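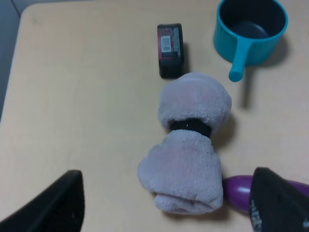
4.3 Running the soft-object grasp trials

This section covers the trial procedure for the Kubo grasp planner in cluttered table layouts. Complete the wrist camera calibration in 4.2 first. The procedure is the one used for the Pritden results, so keep to it if you want your numbers to be comparable.

The target in every trial is a towel held at the middle by an elastic band. The other objects are distractors and stay on the table for the whole block.

1. Roll the towel and put the band on at the middle. Both ends should puff out on either side of the band.

2. Place the towel within reach of the gripper, with its long axis running between the open fingers.

3. Set out the distractors. Use at least one upright box, one item with a handle and one item with a glossy surface. One distractor should be close enough to the towel that a finger could catch it on the way down.

4. Leave part of the tabletop clear as a place zone. The planner won't release over an object.

5. Start the Tirnico logger and enter the layout number. Check that the wrist view is updating before you go on.

6. Run the block. Each layout gets six attempts. Return the towel to its starting pose between attempts, but don't straighten the distractors unless one has fallen over.

7. Score each attempt as lift, slip or contact. A lift means the towel clears the table and stays in the fingers for the full hold period. Contact means a finger touched a distractor, whether or not the towel came up.

Note: Grip force is set to 600 in the supplied configuration file (controller units). Earlier versions of the file used a higher value, which flattened the lobes and made the band ride up the cloth. Results from those files are not included in the Pritden tables.

Note: The planner was trained without banded cloth. In the Fellton runs it mostly chose the larger lobe over the band, even where the band was the narrower grip. Ronja Westerberg's analysis of those 1135 attempts is in Appendix C, with the 41 contact cases listed by layout.

Caution: Keep hands off the table while the arm is enabled. Press Hold before resetting the towel - Pause stops the planner but leaves the fingers live.

Caution: Replace the band if it has lost its stretch. A loose band changes the shape of the towel partway through a block, and the whole block then has to be repeated.

Procedure last revised 4/24/21. For exporting scored attempts, see 4.4.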